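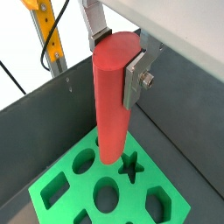 Shape sorter

A shape sorter is a toy in which solid pieces are pushed through openings of matching outline, usually in a board or the lid of a box. It is sold for small children and is most often operated by adults, who like to show how it is done. Regional names include posting box and, in the harbor town of Skarnesus, "the argument."

History

Boards with cut-out holes were used in schoolrooms well before anyone thought to sell them as toys. The early ones were flat puzzles, in which each piece sat in its own recess and stayed there. The box version, where the piece drops out of sight with a clunk, came later and quickly proved more popular. Children seem to prefer the clunk.

The Stollow workshop made sorters from offcuts of its chair business, and its first catalog lists a model with 8 holes at a price of 60 cents, lid included. The box was extra. A rival maker, Bastos, sold a round-bodied sorter whose lid could be removed without effort, a feature most owners discovered within the hour and used from then on in place of the holes.

Design

The circle is nearly always present and is the easiest opening to use, as a cylinder held upright will fit however it is turned. A square peg can go in four ways and an equilateral triangle in three. A regular five-pointed star fits in five, which sounds generous until one watches somebody try it.

The gap between piece and hole is the main concern of the designer. Too tight, and the piece sticks in damp weather. Too loose, and the small square goes through the circle, after which the toy has nothing left to teach. The Oten pattern, with a gap of 2 millimeters all the way around, is widely copied and widely complained about.

Color is a matter of dispute. Some makers paint each piece to match its hole, and critics hold that this turns a puzzle about shape into a puzzle about paint.

Play

Most children begin by chewing the pieces. Trial and error follows, then force, then a period in which the piece is turned before it is pushed. Parents tend to report the last stage early.

Lost pieces

Replacement parts are seldom sold singly. A survey of secondhand sorters in Skarnesus looked at 79 sets and found that the star was the piece most often missing - the semicircle came second, though several owners denied ever having had one.

See also

Jigsaw puzzle
Nesting cups
Pegboard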